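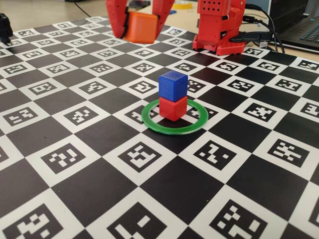 Skarus block sets – progress report to the Barredo fund

20/01/2019
By the Otirard print workshop

Short one this time, we're in the middle of a print run and the report was due before it finished. Full cost sheet follows separately, same format as the last one.

Where we are

Cubes – 300 printed and off the plates. Red, blue, orange, purple. Sorting is behind printing, so the number that goes into boxes will be lower than that, see under Rejects.
Rings – green only so far. Other colors on hold, reason further down.
Boards – 15 ordered, 14 usable. One came back with a crease across a corner and we are not going to argue with the print shop over one board.
Boxes and inserts – not started.

What a set is, for anyone on the panel who joined after the first round: a checkered board, cubes in several colors, flat rings to stand them in. Red cube in the green ring, blue on top of red, that's the basic stack and the first card in the booklet. The later cards add colors and move the ring. Nothing snaps together. The cubes have to sit on each other by their own flat faces, which is where most of the work has gone.

Cubes

Happy with the size now. Red and blue come out matched, and a blue on a red sits square with no overhang to speak of. The early ones rocked. We traced it to the bottom face bulging a little along the edges, and the fix was a slower first layer and letting the plate cool before pulling anything off. Costs us time on every plate. Worth it, we think, the rocking ones were no use to anybody.

Edges are rounded, as asked for in the first review. Corners too. We tried a bigger radius and went back, the faces got too small and tall stacks were fussy to build.

Surface is the open question. You can see the layers and we have stopped trying to hide them. Sanding was tested on a handful: nice to hold, but it dulled the color and took far too long per cube. Top faces are good. Side faces vary more than we'd like, and on some colors the pattern from inside shows through the wall.
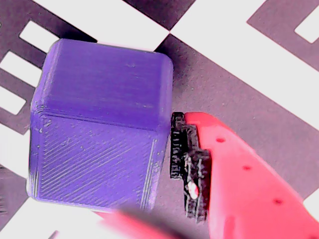 Purple cube, current settings. Smooth top, diagonal lines on the front face.

Purple is the worst for this – or the easiest to see it on, we go back and forth. A thicker wall should cover the diagonals. It also uses more filament and adds to the print time, so before we change anything we'd like to know if the panel minds the lines at all. The Mismont center had a tray of them out for a session and the feedback form says nothing about lines. It says a lot about the rings.

There are specks and small bumps on some faces as well. We scrape off what catches a fingernail and leave the rest.

Rings

Thin, flat, green. They do the job, a cube stands inside with room around it and the board still shows through the middle, so the marks on the squares can be read. That was the point of making it a ring and not a tray.

Problem is they are thin enough to be hard to pick up off the board. Mismont wrote this three times on one form. We have drawn a thicker one and will print 2 samples before touching the other colors. If the thicker ring is liked, the green ones already made go to Mismont as spares, no charge to the project.

Boards

Black squares plain, white squares each with there own block-pattern marker. No two markers alike, so a card can send you to one exact square. The print is crisp and the flat backing works a lot better than the roll-up version, which never lay down properly at the ends.

Two notes. The board is bigger than the box we priced. Either it folds or the box grows. Folding means a seam through the squares and we don't want cubes standing on a seam. Waiting on a quote for the larger box. Also the booklet still shows the old board drawing on the inside cover, needs to be redone before it goes to print.

Rejects

Still sorting. What gets a cube thrown out: rocks on a flat surface, split between layers, wrong shade next to its neighbors. What doesn't: specks, faint lines, a pale mark near an edge. We kept the rejects from the first plates in a crate and will try to get them shredded instead of binned, no firm arrangment yet.

Spending

Filament is over the line, mostly orange, where we had to buy a second lot after the first turned out a different shade. Boards under. Boxes unknown until the quote is in. Taken together we expect to stay inside the grant, and we will say so early if that changes. No request for extra money in this report.

Next

– finish sorting, send count
– thicker ring samples to Mismont
– decision on wall thickness (yours, please)
– box quote
– booklet cover redrawn
– full sets packed and delivered by the end of August, as in the agreement. No change to that date.

What we need from you

A yes or no on the diagonal lines. A yes or no on the larger box, once the price is with you. And the address for the final delivery, the one in the agreement is the old office.

We can send sample cubes in any of the colors if the panel wants to handle them before deciding. Just say which. Purple and red are packed and could go out straight away, the others once sorting is done.

Related items
Skarus block sets – first review, comments and replies
Mismont center – session feedback forms
Board supplier comparison
Skarus booklet, draft cards

Contact the Otirard print workshop | Copyright Otirard 2019 | Back to top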